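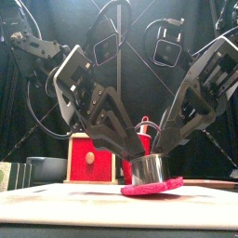
Removing old coffee and tea stains from stainless steel cups without scratching them

Plolero Household Help > Kitchen > Cleaning and care

Posted by kettle_drift

I have a set of 12 stainless cups, bought under the Hindila name, used every day for black tea. The inside of each one now has a brown film that dish soap does not touch. The dishwasher makes no difference except that it leaves white spots on top of the brown.

I tried a green scouring pad on one cup. The film came off, but the surface is now dull and the stain came back faster than before. I would like to do the other 11 without repeating that. Our tap water is hard. The cups have no coating that I know of, and there is a thin rolled rim that also collects residue.

What should I use, at what strength, and for how long?

Posted by limescale_ledger

You have two separate deposits and they need separate treatment. The brown film is tannin, and it comes off with an alkaline oxidizer. The white spots are calcium carbonate, and those need an acid. Used one after the other they both work. Mixed together they mostly cancel out, so rinse well between steps.

Step one, tannin. Dissolve one level teaspoon of sodium percarbonate (plain oxygen bleach, no perfume) in 600 ml of hot water. Stand the cups in a basin or in the sink, fill them to the rim, and leave them for 30 minutes. The solution will foam slightly. Do not put a lid on anything while it is working, as it gives off oxygen. Wear gloves if your skin is sensitive.

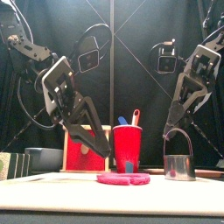

After the soak, pour out the liquid and wipe the inside with a soft sponge. Light pressure is enough. If a ring remains, repeat the soak before you reach for anything rougher.

Step two, scale. Mix one tablespoon of citric acid into a liter of warm water, fill the cups again, and wait ten minutes. Rinse and dry with a cloth straight away. Air drying in a hard water area puts the spots back.

For the rim, use an old toothbrush dipped in the percarbonate solution and follow the seam once around.

Do not use chlorine bleach. Chloride causes pitting in the common grades of stainless, and the pits cannot be cleaned out afterward.

The cup you scoured will keep staining faster. The scratches give the tannin more surface to hold on to. A fine polishing paste made for stainless helps a little — work along the existing grain, then wash with soap to get the paste out.

Posted by Liu

Baking soda paste. Leave it on overnight, wipe in the morning. Never had to buy anything else.

Posted by second_rinse

Baking soda works on a fresh film. On a film that has built up over months it is slow, and it is a mild abrasive, so on a mirror finish you may see haze if you rub hard.

I use denture tablets. One tablet per cup, water at 62 degrees C or so the kettle thermometer tells me, left until the fizzing stops and then 15 minutes more.
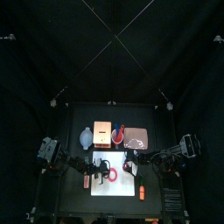 The active ingredients vary by brand but most contain a percarbonate or a persulfate plus a little citric acid. It costs more per cup than the loose powder and saves the measuring. The Clurnata store brand left a mint taste until the second rinse, so rinse twice.

One addition to the long answer above: test a single cup first if there is any printing on the outside. Oxygen bleach lifted part of a logo on one of mine where the solution ran over the edge.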